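**Glaze and decoration notes: fitting, crazing and the second firing**

Members have asked for a longer item on crazing after the discussion in May, so this one covers the causes, the test we use at the Mornholm studio, and what changes when a piece goes back into the kiln for decoration. It assumes you can already read a firing log.

Crazing is a network of fine cracks in the glaze. It forms when the glaze shrinks more than the clay body during cooling. The glaze is then held in tension, and glass is weak in tension. The reverse condition, in which the body shrinks more than the glaze, puts the glaze in compression. A moderate amount of compression is desirable and makes the ware stronger. Too much of it causes shivering, where slivers of glaze lift off rims and handle edges. Shivering is the more serious fault on tableware, as the slivers are sharp and can end up in food.

Most crazing reported by members is immediate. The lines are visible when the piece leaves the kiln, or you hear it pinging on the shelf. Delayed crazing is harder to track. A porous earthenware body takes up moisture over months and expands slightly, and a glaze that was only just in compression goes into tension. A plate can sit on a shelf without a mark for half a year and then craze. If you fire earthenware low, assume that this will happen and aim for a glaze with more compression than seems necessary at unloading.

Ildikó Csonka ran the thermal shock test on the current studio glazes. The procedure has not changed. Glazed tiles go into an oven, are held until evenly heated, and are then dropped into ice water. They are dried, rubbed with ink and inspected under a lamp. The cycle is repeated at increasing temperatures until lines appear or the top of the schedule is reached. Stondano white on the buff body passed every cycle. The Furura clear crazed on all tiles at the first one, which matches what several of you found on finished bowls.

Two adjustments are worth trying on the clear. The first is to add silica in small steps, firing a tile at each step. Silica lowers the expansion of most glazes and is cheap. It also stiffens the melt, so watch for a loss of gloss and for pinholes. The second is to replace part of the sodium feldspar with a material that supplies calcium or magnesium. Sodium and potassium have high expansion, and a clear that relies heavily on either will craze on nearly any body we stock. Change one material at a time and write down the batch weight. Lajos Lengyel has offered to keep the tiles together on a labeled board by the glaze bench, and he would like the recipe written on the back of each tile in underglaze pencil. Marker burns off.

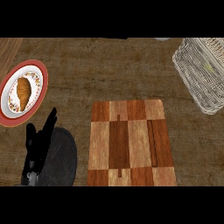
Overglaze decoration raises a separate set of problems. Enamels and decals go on top of a glaze that has already been fired, and are fixed in a third, much cooler firing that softens the glaze surface enough for the color to bond. Fit still matters, as the enamel is itself a glass and can craze or flake from the layer under it. It also matters how much of the surface is covered. A wide coral-red rim with a white band inside it and a dense border of tiny flowers in orange, yellow, red and green is a useful pattern to think through before you mix anything. If you were to produce one in enamels, the reds and oranges would set the limit. Many of them lose strength or turn brown if overfired, while greens are generally more forgiving. The usual answer is to fire the tolerant colors first and the sensitive ones last, at a lower temperature. Broad bands need a thinner coat than most people expect, as thick enamel blisters.

Ventilation is the most common cause of dull color in the decal kiln. The covercoat and the printing medium have to burn out completely before the glaze starts to soften. Leave the lid propped and the bungs out through the early part of the firing, raise the temperature slowly, and close up only when the smell has gone. If the surface comes out gray or matte, trapped fumes are the first thing to check. Do not stack decorated ware. Do not use shelves with fresh kiln wash, which can dust onto the enamel.

Ware that has absorbed moisture in use should be dried thoroughly before any further firing. Győző Veres lost 2 old dishes from the Pintér set last winter when steam in the body lifted the glaze in small discs - spit-out, in the older books. He now holds secondhand earthenware in a low oven overnight and has had no repeat. Crazed pieces are the most likely to fail, as the cracks let water through to the body. They should not be decorated for use with food in any case.

A note on food safety. A decorated surface that looks sound can still release metals into acidic food. Red, orange and yellow enamels are the ones to ask about, as some contain cadmium and older stock may contain lead. Keep these colors off the eating surface and the drinking edge unless you have a lab result for that color on that glaze at that firing. A supplier's label covers the color as sold and does not cover your firing schedule. The vinegar test is a rough screen only. Leave half the decorated area in white vinegar overnight, rinse, and compare the two halves. A visible change means the piece fails. No change does not mean that it passes.

Firing logs for the small kiln should now record the time at which the bungs went in, which has been missing from most sheets. Boglárka Pap has added a column for it on the right-hand side. Cone packs are to be placed on the middle shelf as well as the bottom one, as the controller reads from the back wall and the middle has been running hot. Keep the fired cones with the sheet until the load has been checked.

Tiles for the next round of shock tests should be left with Csaba Kiss, bisqued and glazed, 6 to a glaze, all from the same bag of clay. Tiles cut from mixed reclaim will be returned. The test oven is limited to 230 °C, so the schedule stops there. Results will be pinned above the glaze bench with the earlier set.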